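Home | Field Notes | Monitoring | Checklists | Archive

Ceasefire Line Observation Post: Monthly Safety Inspection, With Comments

July
By Dewanti Pelupessy

Post: Walitz North, on the Rengifo road
Inspected by: Dewanti Pelupessy, Gilberto Marulanda
Received by: Pascal Reuter, post leader

Ratings: S = satisfactory, A = action needed, N = not inspected.

1. PERIMETER AND ACCESS

1.1 Outer fence continuous, no gaps at ground level – S

1.2 Vehicle barrier lowers and locks – A
The counterweight binds in the last part of its travel. Two people can close it. The night shift has one person at the gate. Repair before the next rotation.

1.3 Notice to both parties of the post boundary, posted in both languages – S
The panel facing the Dralten side has faded and will need repainting by winter.

1.4 Stand-off from the marked minefield, minimum 350 m – S
Measured at 408 m from the east corner. The demining contractor's tape has shifted at one stake. Reported by radio to sector at 10:40.

2. SHELTER

2.1 Shelter entrance clear – A
Folding cots were stored in the passage. Removed during the inspection. This is the second month with the same finding, and Reuter has been asked to assign the passage to a named person.

2.2 Water held in shelter, 900 liters – S

2.3 Second exit opens from inside without tools – S

2.4 Shelter drill held within the month – S
All staff were under cover in 3 minutes. The log gives the start time but not who called the drill. Enter both.

3. BUILDING AND LIVING QUARTERS

3.1 Window film intact on all sides facing the line – A
Film is lifting in the radio room. Replace the full pane; patches do not hold fragments.

3.2 Fire extinguishers in date, pins and seals present – S

3.3 Smoke alarms tested by button – S

3.4 Gas shutoff marked and reachable – S
The label was missing in the last report and has been replaced.

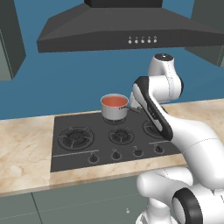

3.5 Generator exhaust clear of air intakes – A
With wind from the west, fumes reach the sleeping quarters. Extend the pipe above the roof line. Until then, run the generator from 06:00 to 22:00 only and keep the west windows shut.

3.6 Carbon monoxide alarm in sleeping quarters – S

4. COMMUNICATIONS

4.1 Primary radio check with sector – S

4.2 Backup satellite phone charged – S

4.3 Hotline numbers for both liaison officers current – A
The list still shows the officer who left the Dralten side in spring. Enikő Csonka at sector has the new number and will issue a corrected sheet. Destroy old copies.

5. VEHICLES

5.1 Markings and flag visible from all sides – S

5.2 Armored doors close and latch – S
The rear left door needs a firm pull. Hinge greased.

5.3 Trauma kit sealed – A
Seal broken on the second vehicle, contents complete. Reseal and record the number.

5.4 Route card for evacuation to Zerisetti in each cab – S
The bridge weight limit on the card is correct as of this month.

ITEMS CARRIED FORWARD

1.2, 2.1, 3.1, 3.5, 4.3, 5.3. Items 1.2 and 3.5 are to be closed first. Wilmer Ayala holds the spares budget and needs part numbers for the barrier before he can place the order. Reuter to confirm closure in writing – a radio message is not enough for the file.

Contact the editors | Copyright Walitz Monitoring Notes | Back to top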